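Altstead Angling Club: junior coaching and bank repairs, progress report to the Hestumico Fund
Prepared by Mylene Bautista, project lead. Covers the period to the end of December.
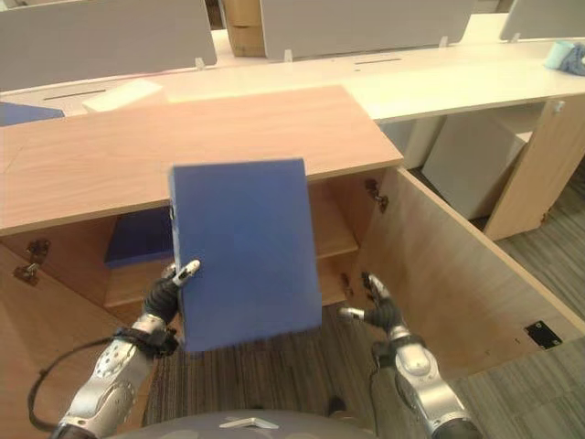
We have now spent 2,303 pounds of the 4,000 awarded. Most of it went on timber and stone for the six pegs on the north bank, which had slumped badly after two wet winters. Four are finished and open. The other two are waiting on the river authority's consent, as they sit next to the outfall.

Coaching began in May. Wenche Granström and Crescencio Carrasco ran the float fishing mornings, and Sevim Sönmez took the older group for feeder fishing from June. Places were full for all but one session, which we called off when the river came up. We bought eight whips and two keepnets, and spent 200 pounds on unhooking mats and barbless hooks.

Roach and perch made up most of the catches. Bream were scarce until September. Returns from the juniors are kept in the club book, and Crescencio will type them up before the spring meeting.

The trip to Dradimholm did not go ahead. The coach firm's price rose to 700 pounds, well over what we had set aside. We would like to move that money to a second set of tackle and ask for your agreement in writing.

Still to do: pegs five and six, the handrail by the car park, and first aid training for Sevim. We expect to finish all three before the season closes in March.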